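Warum hat ein Baum Ringe?

Hast du schon einmal auf einem Baumstumpf gesessen und mit dem Finger die Kreise nachgemalt? Dann hattest du ein richtiges Tagebuch unter dir! Bäume schreiben nämlich auf, wie es ihnen geht, Jahr für Jahr, ganz ohne Stift. Man muss nur wissen, wie man es liest, und das ist gar nicht schwer.

Wie der Baum dicker wird

Ein Baum wächst in zwei Richtungen: An den Spitzen wird er länger, und am Stamm wird er dicker. Für das Dickerwerden hat er eine hauchdünne Schicht, die gleich unter der Rinde sitzt und einmal rundherum läuft, volle 360 Grad. Sie heißt Kambium. Das Kambium ist so dünn, dass du es mit bloßem Auge kaum erkennst, aber es hat mächtig viel zu tun! Nach innen baut es neues Holz, nach außen baut es neuen Bast, und aus dem Bast und der Borke besteht das, was wir einfach Rinde nennen.

Im Frühling geht es los. Die Knospen platzen auf, die Blätter brauchen Wasser, und zwar schnell. Also baut der Baum Holz mit weiten Röhrchen, durch die viel Wasser nach oben fließen kann. Dieses Holz heißt Frühholz und ist bei vielen Bäumen hell. Im Sommer wird das neue Holz dichter und fester. Die Röhrchen sind enger, ihre Wände dicker, und deshalb sieht es dunkler aus. Das ist das Spätholz. Im Winter macht der Baum Pause. Und im nächsten Frühling? Fängt alles wieder von vorn an, mit einem neuen hellen Streifen.

Ein heller und ein dunkler Streifen gehören also zusammen. Sie sind ein Jahr.

Der Stumpf am Okoth-Weg

Lilian und ihr Opa Bakari wollten im Juni wissen, wie alt die kleine Fichte war, die am Okoth-Weg gefällt werden musste. Lilian hat ganz in der Mitte angefangen, beim Mark, und ist mit einer Stecknadel von Ring zu Ring nach außen gewandert. »Schau mal, da sind ja welche ganz schmal!«, hat sie gerufen. Mitten im Holz lagen 4 Ringe so dicht beieinander, dass sie die Lupe holen musste.

Was war da los? Schmale Ringe bedeuten, dass der Baum in diesen Jahren nur wenig wachsen konnte. Vielleicht war es sehr trocken. Vielleicht haben große Nachbarbäume ihm das Licht weggenommen, oder Raupen haben an seinen Nadeln gefressen. Breite Ringe erzählen von guten Jahren mit genug Regen, Wärme und Licht. Manchmal sind die Ringe auch auf einer Seite breiter als auf der anderen - das passiert oft, wenn ein Baum schief am Hang steht und sich abstützen muss. Nadelbäume bauen dann auf der unteren Seite extra viel Holz, Laubbäume meistens auf der oberen. Verrückt, oder?

Forscherinnen und Forscher, die sich mit Jahresringen beschäftigen, haben einen Beruf mit einem wunderbar langen Namen: Dendrochronologie. Sprich es einmal laut aus! Das Wort kommt aus dem Griechischen, »dendron« heißt Baum und »chronos« heißt Zeit. Sie müssen einen Baum dafür nicht einmal fällen. Mit einem hohlen Bohrer holen sie ein dünnes Stäbchen aus dem Stamm, auf dem man die Ringe als Striche sieht. Mit solchen Mustern kann man sogar herausfinden, wann der Baum für einen uralten Dachbalken geschlagen wurde.

Vom Kreis zum Streifen

Aber wo sind die Ringe, wenn aus dem Stamm ein Brett geworden ist? Sie sind noch da, sie sehen bloß anders aus. Stell dir eine dicke Stange Lauch vor. Schneidest du sie quer durch, siehst du Kreise. Schneidest du sie der Länge nach auf, siehst du Linien. Genauso ist es beim Holz! Das Muster auf einem Brett nennt man Maserung. Geht der Schnitt genau durch die Mitte des Stammes, werden die Streifen schön gerade. Geht er weiter außen durch, entstehen oft Bögen, die wie Flammen oder Berggipfel aussehen.
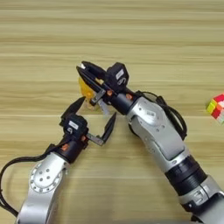
Kann man an den Streifen auf einem Brett ablesen, wie alt der Baum war?
Meistens geht das leider nicht, denn ein Brett zeigt nur ein Stück vom Stamm, und die anderen Jahre stecken in den Brettern daneben. Nur wenn ein Stück vom Mark bis zur Rinde reicht, sind alle Jahre dabei.

Und die dunklen Flecken, die manchmal wie Augen aussehen? Das sind Äste. Wo ein Ast aus dem Stamm gewachsen ist, mussten die neuen Holzschichten um ihn herum, und darum machen die Streifen dort einen Bogen.

Probier es selbst aus!

Du brauchst 2 Stück Knete in verschiedenen Farben, eine helle und eine dunkle, und ein stumpfes Messer. Rolle aus der hellen Knete eine Wurst, so dick wie dein Daumen. Drücke die dunkle Knete flach und wickle sie einmal um die Wurst. Dann kommt wieder eine helle Schicht, dann eine dunkle, bis dein Baum 5 Jahre alt ist. Ob die Schichten gleich dick sind, ist ganz egal - bei echten Bäumen sind sie es ja auch nicht!

Jetzt schneide ein Ende quer ab und zähle nach. Den Rest schneidest du der Länge nach durch, einmal genau in der Mitte und einmal weiter am Rand. Leg die Stücke nebeneinander und vergleiche die Muster. Danach kannst du zu Hause auf die Suche gehen: Türen, Stühle, Frühstücksbrettchen, Kochlöffel. Findest du eins mit geraden Streifen und eins mit Flammen?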